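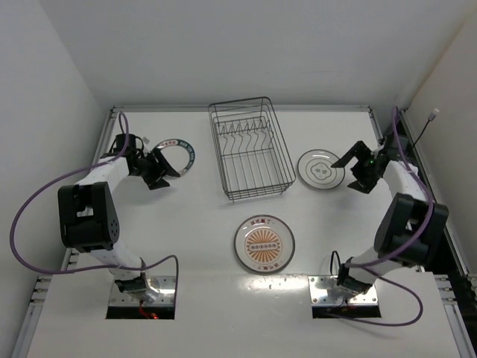

Notebook, glaze bench - 10 January 2025

Opened the second tub of the Lukero clear today. The first one ran out halfway through the plate order. Sieved the new tub twice through the 100 mesh. A lot of grit stayed behind on the first pass, almost none on the second. Specific gravity was too high straight from the tub, so I let it down with tap water and stirred for nine minutes by the clock.

Dipped three test tiles in the Urnby stoneware, bisque from before the break:
Tile A - single dip, quick
Tile B - single dip, slow count
Tile C - two dips, dried between

C crawled at one corner before it was even in the kiln. I rubbed it down with a finger and left it in anyway to see what the firing does.

Plates

Plain white is still what the cafe wants, no rim line. The clear over the white slip looks fine on the old samples, but there is pinholing on the underside of a few. I think it is the slip going on too thick near the foot. Next batch: thin the slip, sponge the foot ring, wait longer before glazing.

Drying plates on edge after the bisque rinse works better than laying them flat on boards. Flat ones hold water under the foot and the glaze takes unevenly there. A wire rack with dividers is enough. Don't glaze the same day.

Kiln

Wikström kiln, middle shelf, slow program. Target on the controller is 2,227 F. Last firing the bottom shelf came out cooler than the top by the witness cones, so no plates on the bottom this time, only tiles and the small Dekenetti mold cups.

Elements have 37 firings on them. One on the left side is sagging out of its groove. Not touching it until the load is out - it snaps if you bend it cold.

To do

Order more cones.
Label the sieved tub with the date and the water added.
Weigh a dipped plate against a bare one. I keep meaning to.
Move the order to February if the test tiles craze. Check them again a week after they come out, some of the last lot looked clean on day one and had lines later.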